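Kitchen Tips > Tools and Layout > Laying out a counter for one-handed work

Notes from the Nindero student robotics club

Skip to: Before you start | Plates and bowls | Sausages | Buns | Clearances | Logging | Cleanup at home | Questions

The club has spent this term on the food assembly task for the Sterker competition. The task is short. A single arm works at a kitchen island, takes a sausage and a bun from wherever they have been placed, and ends with the sausage in the bun on a plate. All of it is run in simulation first, in a kitchen model called Ahonen, and teams that pass the simulated round get time on a physical arm in March.

Most of what we learned is about the counter. A person working with one hand (wrist in a cast, baby on the hip, phone in the other hand) runs into many of the same problems, so the notes are filed with the kitchen tips and not with the code.

Before you start

Clear the counter to the items the job needs, plus whatever normally lives there and would be a nuisance to move. Our rules allow a paper towel holder to stay on the island. It is tall, it is light, and an elbow finds it before anything else does. Put it at the end of the counter you reach across least.

Decide which dish is the source and which is the destination, and keep to it. Half the failed runs in our first month were correct motions made toward the wrong dish.

Set the destination closer to you than the source. The last few inches of a placement need the most control, and both human and mechanical arms have less of it at full reach.

Leave one hand's width between neighboring dishes. If the rims touch, lifting food out of one will drag the other.

Plates and bowls

A flat plate is the easiest destination. The rim is low, the hand can come in from any side, and an object that lands slightly wrong can be pushed straight.

A wide, shallow bowl is acceptable as a source if the food lies near the middle. Food against the wall of the bowl has to be approached from above, fingers parallel to the wall. Approach at right angles to the wall and one finger lands on the rim.

A deep bowl is a poor source for anything long. We leave one on the island in most layouts as an obstacle. The planner has to lift over it or go around, and going around is usually slower but gives better results for a loaded hand. At home, the same bowl can hold onions or relish, and the advice is to keep it behind the plate, away from the line your sleeve travels.

Plates that match the counter in color are hard to segment. Gray on white marble was a problem for our vision module until Prerotton, the labeling tool we use, was given more side-lit samples. A person with low vision will have similar trouble. A darker placemat under the plate costs little and solves it.

Sausages

Grip at the middle. This sounds obvious and was still the most frequent correction in our run notes. Gripped at one end, the sausage hangs down, and the hand then has to be raised by most of a sausage length to clear the rim of the next dish.

If an end grip is all you can get, raise first and travel second. Combining the two into one diagonal saves very little time and clips the rim.

Reduce grip force after the lift. The force that breaks a sausage free of a greasy surface is higher than the force needed to carry it. In the simulator the arm has no difficulty with this, as the friction value is fixed. On the physical arm it changes with temperature and fat. With tongs at home, squeeze for the lift, then ease off. Split skins come from holding the first squeeze all the way to the plate.

Lower until there is contact, then open. Do not drop from height, even a small one. Round food rolls.

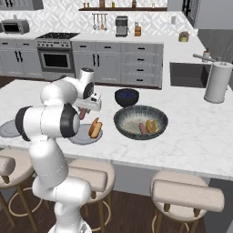 Would it not be simpler to lay the open bun on the plate first and bring the sausage to it, asks one reader, given that moving a filled bun with one hand looks like the least reliable step in the whole job? Yes, and for home use that is the recommended order. Bun to plate, open side up, then sausage to bun. The competition scores both orders the same, but the bun-first order needs two grasps and the other order can need three. The club tried both for several sessions and now uses bun first unless the start position makes it impossible.

The exception is a bun that will not stay open. See the next section.

Buns

Split buns close by themselves. In the Ahonen model the bun is a rigid body and keeps its opening, which made our early results look better than they were. A real bun relaxes during the wait between placing it and filling it. Two remedies have worked for us on the bench.

1. Toast the cut faces lightly. The surface stiffens and the hinge stays where it was left.
2. Prop the bun against something. The raised rim of a plate is enough for a small bun. For a larger one use the side of a second plate or a folded towel.

Pick up a bun across its narrow dimension, with the hinge under one finger and the opening under the other only if you do not care about the opening. If you do, grip across the two ends. This needs a wide hand. Our gripper does not open far enough for a long bun, so we go in low, close on the hinge side and accept a tilted placement.

A tilted bun can be corrected with a push. Push low, near the plate. A push at the top rolls the bun over onto its opening, and turning it back with one hand takes longer than the entire rest of the task.

Fresh buns compress and do not fully recover. Use the least force that prevents slipping. Day-old buns are more tolerant and are what we buy for bench sessions.

Clearances

Bar stools are obstacles. We ignored them for weeks. They stand under the front overhang of the island, the base of the arm stands among them, and the lower links sweep the space just above the seats. After the stool backs were added to the collision model, the number of valid start poses fell considerably, but the arm stopped planning paths through the upholstery.

For people, the equivalent check is the hip. Stand where you intend to work, turn toward the stove and back, and move any stool you touch.

The wrist should stay higher than the tallest thing between source and destination, with margin for what is hanging from the hand. Measure from the lowest point of the food. Several of our collisions involved a hand that cleared the bowl and a sausage that did not.

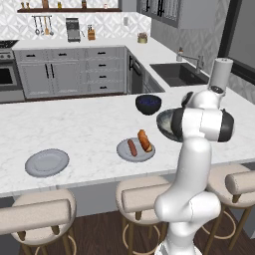 İlker Türkmen

Logging

Teams starting on a task like this tend to log too much in the first week and nothing useful after that. What we keep for each run is short: the start layout, the order used, the grasp point on each item, the final state and a one-line remark by whoever watched it. Full joint data is kept only for runs that end in a collision.

The club ran 3430 simulated attempts between the first layout and the freeze for Sterker. The first 400 were made with the plates in fixed positions and are of limited value, as the policy simply learned where the plates were. The next 700 shifted the dishes by small amounts. Improvement was visible only after the starting dish itself was varied, so that food could begin in a bowl or on a plate. If we were beginning again we would vary the dish from the first session and spend the saved hours on the bun.

Do not discard runs that end with both items on the plate but apart. We label them "open" and keep them. They are valid starting states for the second half of the task, and training from them was cheaper than training from zero every time.

Name layouts by what differs, for example "bowl right, plate near", and not by number. Layout 12 means nothing to anyone after a break.

Cleanup at home

These apply to the bench sessions, where real food is used, and to any kitchen.

Grease on marble should be wiped while fresh, with warm water and a drop of dish soap. Skip vinegar and lemon – both etch the stone.

Put paper towels within reach of the free hand, holder weighted or clamped. Tearing a sheet one-handed from a light holder lifts the holder. A fast, short downward pull works better than a slow one.

Crumbs in the gripper pads reduce friction more than grease does. Brush first, wipe second. The same order is right for silicone-tipped tongs.

Food that has been handled during practice is thrown out. It has been on the counter for an hour and under a gripper that was last on a workbench.

Questions

How long does a placement take?
On the bench, longer than you would like. Speed is capped at the venue and we train at the same cap. By hand, with tongs and the layout above, the job takes well under a minute.

Is a tray with sides better than a plate?
For carrying, yes. For assembling, no. The sides block low approaches, and low approaches are what keep the bun upright.

Can the scoring tolerance be met without force sensing?
In simulation, yes. On the physical arm we have not managed it with buns. Sausages are fine.

Which layout should a new team begin with?
Source in a wide bowl, food near its center, one flat plate closer to the arm, nothing in between. Add the deep bowl once the basic grasp is repeatable, then bring in the stools.

Do you share the layouts?
Yes, on request through the club page. Sessions are on Wednesday, and mail is usually answered the same evening.

Related tips: Removing oil from marble | Choosing tongs | Storing cut buns overnight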